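搬来哈斯瑟姆的第一个冬天,我学会的第一件正经事是写信

标题有点夸张,但也差不多。我说的是手写的信,写在纸上,折起来,贴邮票,走到街角塞进邮筒的那种。上次有读者留言问我怎么突然迷上这个,回复框里写不下,干脆开一篇慢慢讲。

起因是我的房东Halldóra Fogh。她不用智能手机,邮箱据说有一个,密码早忘了。我刚搬到Hastham的时候,暖气有点毛病,我给她打电话,没人接,再打,还是没人接。过了两天,门缝底下塞进来一个信封,里面一张浅黄色的信纸,字迹又细又斜,写着:听说你打过电话,我耳朵不好,请写信给我。

我当时站在门口笑了半天。写信!我上一次正经写信恐怕还是小学语文作业,给“远方的朋友”写的那种,开头必须是“你好,最近身体怎么样”,结尾必须是“此致敬礼”,敬礼两个字还要顶格,不顶格扣分。

可是暖气总得修啊。我就找了张打印纸,趴在厨房台子上写。写了撕,撕了写,第四遍才觉得能见人。那种感觉很奇怪,平时发消息,打错了删掉就是,发出去还能撤回。手写的时候一句话写到一半发现绕不回来了,只能硬着头皮往下绕,绕出一个自己都没想到的句子。我那封关于暖气的信,最后有一半在讲我老家冬天怎么过,讲我外婆怎么把橘子皮放在炉子边上烤。跟暖气有什么关系呢?一点关系也没有。

她回信了,修暖气的人也来了。回信里她说,她小时候家里烤的是苹果皮。

就这么开始的。

后来我们大概算是笔友了吧,虽然她家走过去也就一小会儿。我试过直接去敲门聊天,她也高兴,给我倒咖啡,可是两个人面对面坐着反而没什么话,聊聊天气,聊聊邻居的猫,就差不多了。一回到纸上,她什么都肯讲:年轻时坐船晕得一塌糊涂,跟姐姐为了一件大衣闹了好久的别扭,还有她至今觉得自己当年应该去学木工。我也什么都讲。有些事我连最好的朋友Zofia都没说过,写给一个房东倒是很顺手。

说到Zofia Bednarek,她是第一个笑话我的人,也是第一个被我拉下水的人。她住在Kekier,离我坐火车要换一趟车,我们平时全靠语音消息,她一发就是一长串,我边洗碗边听。我给她寄了第一封信以后,她发来一条语音,笑得话都说不清楚,说你是不是受了什么打击。结果过了一阵子,我收到她一个厚得要命的信封,里面整整九页!九页啊!她写她上班路上看见的狗,写她跟妈妈吵架,写着写着字越来越大,最后一页只有六行,说手酸了,下次再写。

我把那九页从头到尾看了两遍。语音我可从来没听过第二遍。

好了,讲点实际的,因为留言里问得最多的还是用什么纸、什么笔。

纸我试过不少。一开始觉得贵的好,在一家叫Bielecka的文具铺里买了一叠特别厚的,手感是真好,可折起来费劲,塞进信封鼓鼓囊囊,寄国外还容易超重。现在我就用普通的薄信纸,稍微透一点也无所谓,只写一面。有横线的比没横线的好,除非你写字天生就直,我是天生往右上角飞的,写满一页看上去像一群鸟要走了。

笔呢,我劝大家别一上来就买钢笔。我买了,漏墨,毁了一件白衬衫和一封写给姑姑的信。那封信我没舍得重写,把墨点子改成了一只甲虫,姑姑后来打电话专门夸那只甲虫。中性笔就很好,圆珠笔也行,铅笔都可以,Halldóra有一回就是用铅笔写的,淡淡的,我得凑到窗户跟前才看得清。

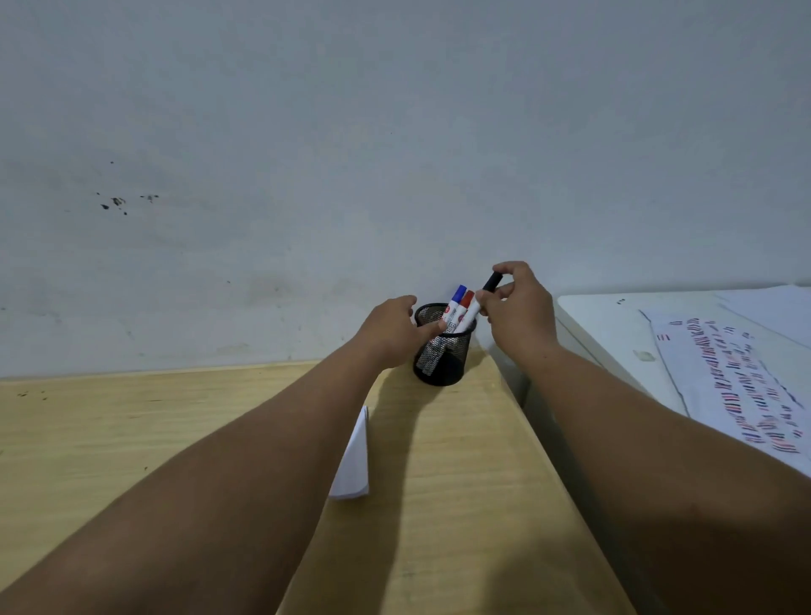
还有就是写什么。很多人说提起笔来没话讲,我觉得是想得太大了。总想着写信嘛,要写点重要的,写近况,写感悟,一写感悟就完蛋,自己都不想看。我的办法是从当天一件特别小的事开始,比如早上面包烤糊了,比如楼下那家人又在练小号,同一句吹了一个早晨也没吹上去。写着写着别的就自己跟过来了。Zofia的办法更野,她从中间开始,第一句就是“所以我当时就跟他说”,他是谁,当时是什么时候,一概不交代,我看到第三页才明白讲的是牙医。

中文信和英文信我都写,差别还挺大的。给姑姑写中文,写到“您”字就会坐直一点。给Halldóra写英文,我的词不够用,形容什么都是nice,她有一次很客气地在回信末尾列了一小串可以代替nice的词,说天气不好的时候可以拿来玩。我现在还把那张纸夹在字典里,偶尔翻到,挑一个用上。

回信慢这件事,刚开始我挺焦虑的。寄出去就开始算,该到了吧,该看了吧,怎么还没回,是不是哪句话写得不对。二月里有一封寄给姑姑的信,在路上走得特别久,我都以为丢了,连道歉的信都起好草稿了,结果姑姑说早收到了,放在缝纫机上,想等外面的梅花开了再回,好夹一片花瓣给我。花瓣收到的时候已经变成褐色的了,碎成两半。我还是粘在了本子上。

现在不那么算了。信寄出去就寄出去了,过一阵子忘了自己写过什么,对方回过来一句“你说的那个办法我试了”,我还得想半天,我说什么办法了?Zofia建议我寄之前拍张照留底,我没拍,总觉得那样就跟发消息没两样了。不过这个看个人,记性差又爱操心的人,拍一张也挺好的。

有人还问旧信怎么收。我用的是一个装饼干的铁盒子,按人分,用棉绳捆一捆。别用橡皮筋,时间长了会粘在纸上,我姑姑有一叠年轻时候的信就是这么弄坏的,她每次说起来都要叹气。铁盒子快满了,我正在找第二个,家里的饼干最近也因此消耗得比较快。

对了,如果你也想试试又不知道写给谁,就先写给会唠叨你的那位长辈吧,他们一般真的会回。要是收到什么好玩的,来留言里讲给我听。我这会儿得下楼了,给Zofia的那封还差一张邮票,邮筒傍晚就要收了。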